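Winter outlooks are here, and I'd keep the receipt

Oct 2, 2024

Every fall, as soon as the first cool front gets through the valley, the winter outlooks start landing in my inbox. I have four of them so far. Two say we'll be wetter than normal, one says drier, and the fourth, from a subscription service called Clornov, says Lekemwood should expect "an active pattern with notable breaks." I have lived here a long time and I can't think of a winter that sentence wouldn't cover.

Several readers wrote to ask whether they should trust the Clornov outlook, mostly because the hardware store has it taped up by the register next to the snow shovels. So I read all of it, including the small print at the back, and I went through what they said last year.

Last year's edition called for a mild February with "limited accumulation at valley level." Those of you who spent that month digging out the lower end of Okura Road will have your own opinion. The company's review of the season, mailed out in spring, gave itself good marks anyway. It did that by grading the whole winter as one block, so a warm start canceled out a cold finish, and the average came out close to the call. If your pipes froze in the cold part, the average was not much help to you.

I asked Mei-kuen Lai about this. She kept the weather log at the Lekemwood school station for years and still looks after the rain gauge up on the ridge, at 2114 feet. She was kinder than I am.

"A seasonal outlook is a tilt in the odds," she told me. "They might say 40 percent chance of wetter than normal, where it would be 33 if you knew nothing. That's a real signal, but it's a small one. Then someone writes a headline and it turns into 'wet winter ahead.'"

I went back and looked, and she's right. The Clornov headline says wet. The table on the back page says 40 percent. Anyone who reads to the back page learns that the forecast gives better odds to the winter being normal or dry, put together, than to its being wet. I'd like to know how many people got that far.

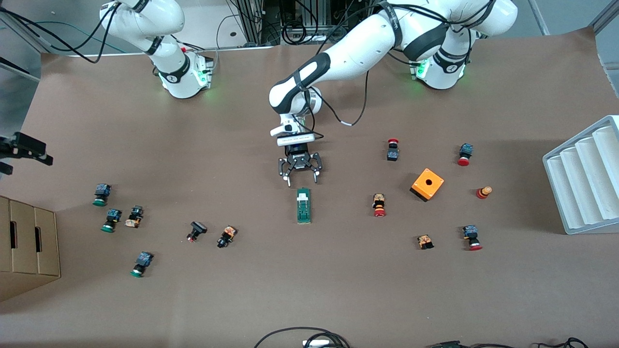

Two-armed robot at a paper-covered worktable.

Then there is the matter of what counts as "here." The valley floor and the ridge don't get the same weather, as anybody who has driven up in rain and come down in slush can tell you. Lai's gauge on the ridge caught 374 millimeters over last year's wet season. The one at the school caught a good deal less, and there are stretches along the Su where the rain seems to skip over the creek altogether. The outlook map paints all of it the same shade of green, along with two counties to the south that I would not call our neighbors in any useful sense.

Clornov says its new model is finer than the old one. Maybe so. The brochure talks a lot about how many times the computer runs the season (800, if you're wondering) and very little about how those runs compared with what fell in the gauges. Running a thing 800 times tells you how much the model argues with itself. It doesn't tell you whether the model knows about our ridge. I wrote to ask for the comparison by station and got back a friendly note with a link to the subscription page.

I don't want to be unfair. The short-range forecasts have gotten a lot better in the time I've been writing this column. When the five-day says a front is coming, I bring in the porch chairs, and I'm seldom sorry. The trouble is that people hear "forecast" and give the same trust to a five-day and a five-month, and the companies selling the long ones don't go out of their way to correct them.

It would also help if the outlooks said when they didn't know. Some years the ocean gives a strong push one way or the other and a forecaster has something to work with. Lai's view is that this fall's push is weak, and that a fair outlook would say so in large type at the top. The word "weak" does appear in the Clornov edition – once, in a footnote, about a different region.

A few practical answers, then, to the questions that came in.

Should you buy a snowblower on the strength of this? If you needed one last winter, you probably need one. If you didn't, a map from September is a thin reason to spend the money.

Should you hold off cleaning the gutters in case it's dry? No. Leaves fall in dry years too, and one good storm is enough to send water down behind the siding.

Should the growers on the bottom land put in drainage now? That's a question about the last twenty winters more than the next one, and the school log is open to anyone who wants to look through it. It's on paper, in binders, and the early ones are in pencil, so allow yourself an afternoon.

What about the woolly caterpillars? I had three letters on this. I'll say only that the caterpillars don't charge for a subscription.

As for what I expect, I'd plan on a normal winter with one bad stretch in it, and I couldn't tell you when the bad stretch will come. That's what I would have said last year and the year before that. It isn't much of a forecast, but I'm not selling it, and Lai says it would have beaten two of the four in my inbox over the past few seasons. She offered to do the arithmetic properly. I've taken her up on it, and I'll print the results in the spring alongside whatever Clornov says about itself.

In the meantime, the ridge gauge needs a second reader for the weeks when Lai is away. It means a steep walk and writing down a number, in whatever weather turns up. Leave your name at the school office if you're interested, and wear proper boots, as the last part of the path is mostly mud from now until spring.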